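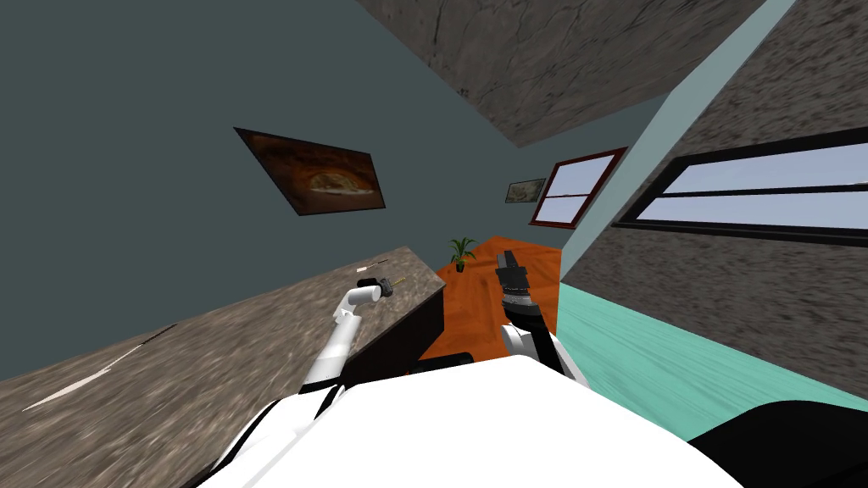
## 3. What people mean when they say a worktop is clean

I went into this part of the study thinking it would be the easy bit. We had 40 households in Cirnar, each keeping a kitchen diary for 14 days, and I assumed that "I cleaned the worktop" would mean much the same thing in every one of them. It doesn't, and I spent most of August finding out how badly I'd got that wrong.

### 3.1 Three sorts of wiping

The diary sheet had one box for cleaning, with a line underneath for notes. I'm very glad we left that line in. Going through the notes, I ended up sorting the entries into what I've called clearing, wiping and washing. Clearing means things were moved off the surface and nothing else was done to it. Wiping means a cloth went over it, usually around whatever was standing there. Washing means the surface was emptied first and then cleaned with something from a bottle, or with washing-up liquid and hot water.

People used the word "clean" for all of these quite happily, sometimes on the same sheet. One woman on the Jovel estate wrote "cleaned side, post still on it" and then, two lines down, "cleaned side properly". I've kept her "properly" as a label in my own notes ever since - it's a better word than mine.

Annunziata Cirillo coded the same diaries separately and we compared afterwards. We agreed on nearly all of the washing entries. Where we fell out was over clearing and wiping, mostly because a lot of people write "tidied" and leave you to guess whether a cloth was involved. We settled on counting "tidied" as clearing unless a cloth, sponge or kitchen roll was named. She still thinks this is too strict, and she may be right.

### 3.2 Does the pattern of the surface matter?

This was Annunziata's question, and I wasn't keen on it to begin with. Her hunch was that plain, pale worktops get wiped more often simply because you can see the crumbs. We hadn't asked about colour or pattern in the diary, so we went back to the households and got them to describe their worktops in their own words, and then had a chat with each of them about what they notice when they walk into the kitchen.

People with plain white or cream surfaces talked about tea rings, toast crumbs and turmeric. People with speckled ones talked about touch. Several told us they find out the worktop needs doing by putting a hand or a sleeve on it. With a granite pattern in mixed grey and brown, such as the one in Figure 1, a few crumbs could easily pass for part of the stone, and a pale streak in the pattern gives you one more thing to mistake for a spill. A man who'd lived with his speckled worktop for years told me he still goes at the same light patch with a cloth when he's tired.

Small, thin things were another sore point. Matches, cocktail sticks, the ends of spaghetti and the ties off bread bags all came up as things that get left behind on a busy pattern and then swept onto the floor during the next wipe. I hadn't thought to ask about any of these. They turned up in the chats without any prompting from me, and I'd put a question about them in the diary if I ran it again.

### 3.3 A few cautions

We had up to 2,000 diary entries to work from, depending on whether you count the blank days that people went back and filled in later. I've left those out of everything above. Memory is kind to us where housework is concerned, and the filled-in days were noticeably tidier than the others.

There's also the plain fact that keeping a diary makes you clean more. Quite a few people told us so, cheerfully enough, and one said her kitchen had never looked better and could we please come back next year. I don't have a good way of correcting for that. The first few days look busier than the rest in most of the diaries, so I've shown the two weeks separately in the appendix and readers can make up their own minds.

Lastly, worktop pattern is tangled up with the age of the kitchen. On the Jovel estate the speckled worktops mostly went in together, when the kitchens were refitted, and the plain ones tend to belong to people who've replaced theirs since. Somebody who has just paid for a new worktop might well wipe it more often whatever colour it is. We pick this up again in Section 5 with the refit dates.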